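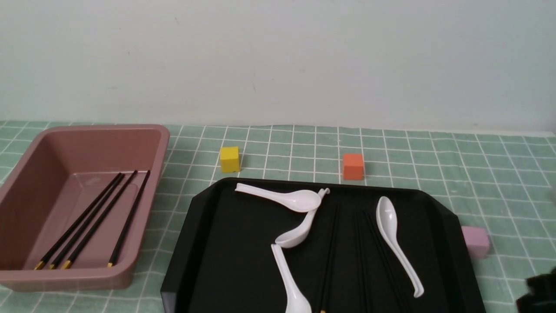
Essam Benjelloun is late, and he knows it, and he's eating. Noodles, out of the carton, standing up. The trailer for Sokstead dropped that morning and his phone has not stopped since. "My mother called to ask why I'm crying in the rain," he says. "I told her, wait for December."

December is when the film opens. A small one by his standards – no stunts, no songs, one house, two brothers who haven't spoken in years. Benjelloun plays the younger, Bassey, who comes home to sell the place and finds the older one still living in it. After three seasons as the smirking lawyer on Pundo, it's a big turn. Fans of the show were split when the casting got out. Some still are.

He gets it. "People like the suit. They see me in the supermarket and ask where the suit is."

The part almost went to somebody else. Director Panagiotis Karagiannis had another actor signed, dates booked, the lot. Then a schedule clash, and eleven days before the shoot a script landed in Benjelloun's inbox with no note attached. He read it on a train. Missed his stop, read it again on the way back.

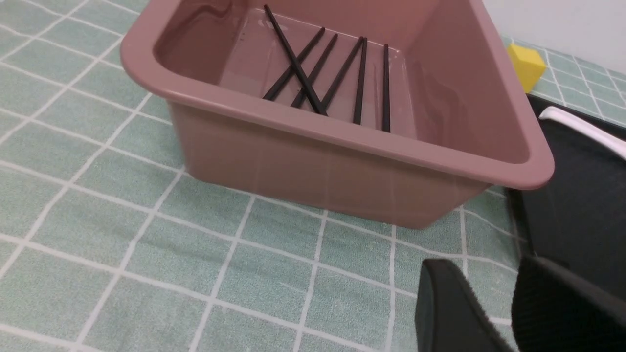
Karagiannis is a talker, but not about that. Ask him about the switch and he moves on to the house. They looked at a lot of houses. The one in the film belongs to a retired couple who moved in with their daughter for the shoot and came back every Sunday to water the plants, which had become props by then and could not be moved. One fern has more screen time than the brothers' aunt.

The budget was tight. A crew small enough to fit in one bus. Most scenes were shot in order, a luxury on TV, where Benjelloun says he once filmed a divorce before the wedding. Here he got to know the older brother at the same pace Bassey does. The two actors kept apart off set for the first week. Their idea, not the director's – he thought they'd had a fight and was to nervous to ask.

The big dinner argument runs nine minutes without a cut. They did it 14 times. Take six is the one in the film, though Karagiannis still argues for take 11.

So far it's working. The film played its first festival to a full house of 418, and a second screening had to be added. Distributor Prundisard, better known for horror, has now put it down for 372 screens, up from an early plan that was closer to none. A clip of the doorstep scene has been everywhere this week. 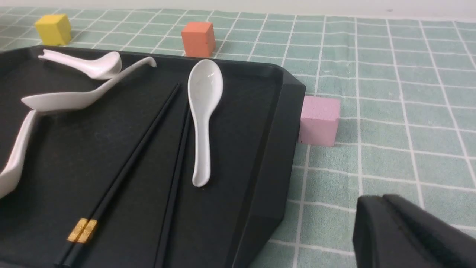
White soup spoons in a black tray.

What about Pundo, then? Season four is written. Benjelloun has read the first two episodes and will say only that the suit is back, and that somebody sets fire to it. Filming starts once the Sokstead press tour is done. He'd like a week off in between, he isnt going to get one.

And Karagiannis has a new script going, a comedy this time, set on a ferry. Is there a part in it for his lead? "He gets seasick," the director says. Benjelloun, back at the noodles, says he's been taking pills for it since Tuesday's read-through.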